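Robot open day at Skudico, did anyone else go?
General Chat > Days Out and Events

tinribs_67
Posted Sunday, May 21, 2023
Went to the Skudico open day yesterday with my lad and wanted to see what everyone else made of it. The poster said 700 visitors last year, and the bloke on the door reckoned they'd gone past that by dinner time. We queued ages for the big welding cell (behind glass, very loud, fab) and then wandered into the side hall where they had an arm picking up toy food on a white table. I could have stayed there all afternoon! My lad had to drag me out for chips.

moorhen
We went too! Parking was a nightmare, we ended up at the garden centre. I liked the Michalík stand best, the one with the conveyor and the little boxes. The toy food table was sweet but a bit slow for me. I watched for what felt like a whole episode of something and went to get a tea.

Gaffer_Len
Slow is putting it kindly. I spent thirty years in packing and any of my girls on the line would have had that table cleared before the thing had made its mind up. 460 quid for a day's hire of a hall to show me a toy banana. No thanks.

tinribs_67
Len, where are you getting 460 from?

Gaffer_Len
It's on the hall's own price list, go and look. I hired it for my retirement do.

pipkin
I think you've missed the point a bit Len. The welding arm does one weld over and over because somebody has told it exactly where to go. The table one was having to work with squashy things lying any old how. I got chatting to Darnell Park, who was running that table, and he said soft toys are a pain because they never sit the same way twice. He was very patient with my questions and I asked a LOT of them.

moorhen
Was he the tall one in the Rallilano fleece? He told my daughter the same thing and let her choose where one of the toys went. She's talked about nothing else, so fair play to him.

Gaffer_Len
I never said they weren't nice people.

tinribs_67
Right, finally worked out how to get the pictures off. All four are from the toy food table.
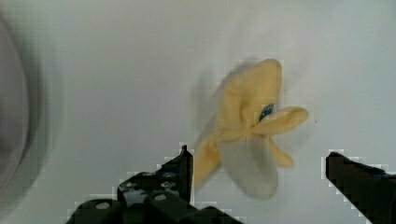
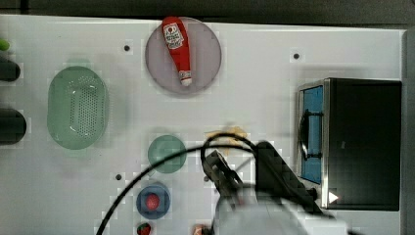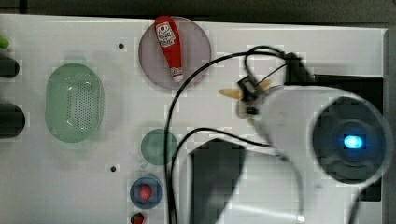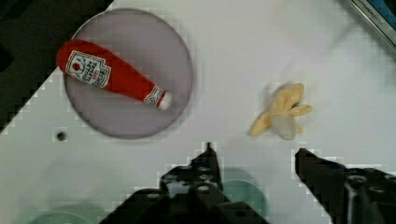

My lad is now asking if he can do something like this for his school project, and I've told him we are starting with a cardboard grabber and some string. He wants a motor on it. Does anyone know what sort of motor you'd want for that, and is it pocket money or proper money?

pipkin
A little hobby servo would do him, they're cheap as anything. Get two, he'll strip the gears on the first one. My nephew did. If he gets keen, the library does an Illow club after school and they've got all the bits there already.

Gaffer_Len
String and a cotton reel. Didn't need a motor in my day.

moorhen
Len you'd have had a steam engine in your day.

Going back to the open day, did anybody catch the talk upstairs? Villads Eyvindsson was down to speak at two and we couldn't get in, it was rammed.

pipkin
I got in and stood at the back. Good speaker, quite dry. Mostly about how long it takes to get from something working on a table to something you'd trust in a kitchen. I disagreed with him a bit, he thinks people will want one arm that does everything and I'd much sooner have a dishwasher that loads itself. There was a chap at the front who argued with him for ages about that.

Gaffer_Len
That was me.

tinribs_67
Len!! You said you weren't impressed!

Gaffer_Len
I wasn't. I'm still going next year. They said the welding one will be doing a gate.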